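Keep the Bowls Out
By Rosine Coste

Most kitchen advice says to clear every surface. I followed it for 6 months, and I cooked less. The mixing bowls went into a low cupboard behind the roasting tins, and getting one out meant kneeling on the floor.

I now think the things you use every day should live on the table. Bowls are the best case for it. They hold onions, keys, mail or bread dough, and they need no stand or rack.

Color helps too. In our house people ask for "the orange one" and get the right bowl. When everything was white, I got the wrong size half the time.

My neighbor Rhun Harries says open storage collects dust. He is right, and a bowl takes a few seconds to rinse. I would take that over the cupboard any Wednesday night.

Leave some space between them so you can lift one without knocking the next.

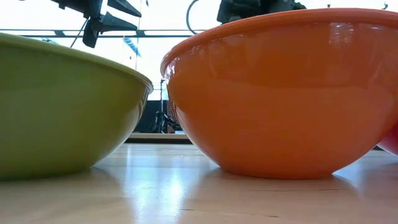
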